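Food Assembly Station Layout - Project Report, Section 3 onward

Prepared by Alcides Arruda, Simone Furtado and Jucélia Prado
19 Jul 2022

## 3. Layout of the sandwich station

The station is built on a white tabletop. A rectangular metal tray with a silver rim is placed in the middle, long side running away from the front edge. All assembly takes place inside the tray, and ingredients wait outside it. Section 2 listed three candidate layouts (Jurkitz, Duro and Lumesine, after the names on our planning sheets). Only the Duro layout was carried forward, and the rest of this report refers to it.

The layout has three rules:

1. The tray holds only the sandwich being assembled.
2. Bun halves are stored upright so that either face can be reached without turning the piece over.
3. Clear strips run along both long sides of the tray and mark the limit of the assembly area.

Rule 2 was added after the first week. Bun halves stored flat had to be lifted by the rim and turned, and the cut face was often dented before it reached the tray. Upright storage takes less table area per piece, but it needs a holder.

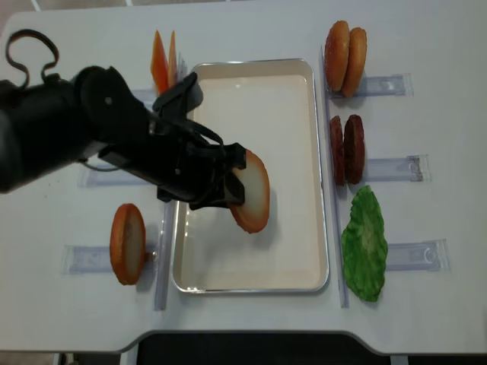
*Figure 1. Bun half above the tray, with a second half upright in its clear holder at left.*

## 4. Holders and strips

The holders are clear plastic. We considered white parts, which were cheaper from the same supplier, but they were hard to tell apart from the tabletop when checking alignment. Clear parts have a similar problem under flat light, so alignment was checked by touch against a paper template and the template was then removed.

Spacing between neighboring holders on the template is 110 mm, measured center to center. An earlier draft used 85 mm. At that spacing the rounded ingredients could be placed and removed, but a piece that leaned even slightly came into contact with the next one. The wider spacing used more of the table and removed the contact.

Holder position along the tray was set by order of use as far as possible. Bun halves are on the left. The remaining ingredients are divided between the two sides so that neither side has to be cleared before the other can be used.
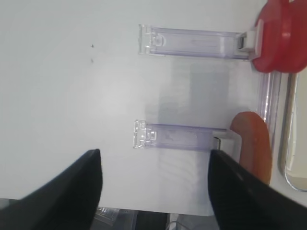 Elaine Fagundes, on reading the draft of this section, objected that spacing alone does not settle the matter: a holder that fits one shape well will fit another badly, and the report should say which shapes were tested against which holder. She also asked for the cleaning procedure to be moved out of the appendix. Both points are accepted. The shape table is now Table 4, and cleaning is covered in Section 6.

## 5. Placement trials

A trial is one bun half moved from its holder to the tray. A trial was counted as good when the piece ended flat on the tray floor, inside the rim, with the cut face in the intended direction. We logged 227 trials in July.

Two kinds of fault were recorded:

- **Edge fault** - the piece comes down on the tray rim.
- **Tilt fault** - one side of the piece reaches the tray floor first and the piece stays tilted after release.

Edge faults were handled by moving the target point toward the middle of the tray. Tilt faults are less simple. A bun half has a soft crust and uneven thickness, so the lower side touches first in most placements, and the result depends on how the piece settles when it is let go. Lowering the release height helped in our trials, but we did not vary it in a controlled way and make no claim about the best value.

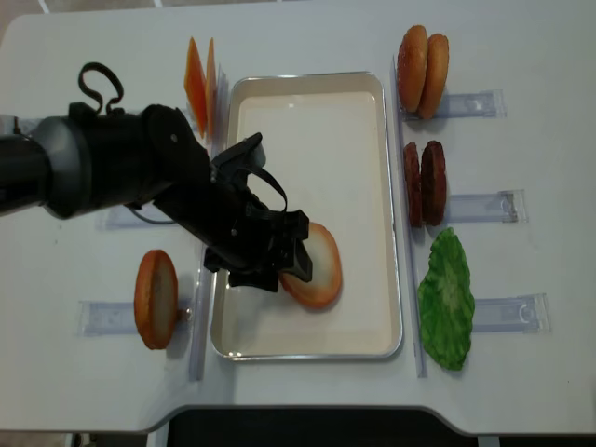

*Figure 3. Bun slice at a slight tilt inside the tray. Another slice stands upright to the left.*

## 6. Cleaning

Crumbs collect under the holders and along the clear strips. The procedure is to remove the food, lift the holders, wipe the table with a damp cloth, dry it, and put the holders back using the paper template. The tray is washed separately. Myrto Kokkinos suggested fixing the strips permanently to save time; we left them removable, as the joint with the table would be difficult to clean.

## 7. Open items

- Repeat the tilt measurements with release height as the only variable.
- Check the 110 mm spacing with larger buns.
- Replace the paper template, which has stretched at one corner.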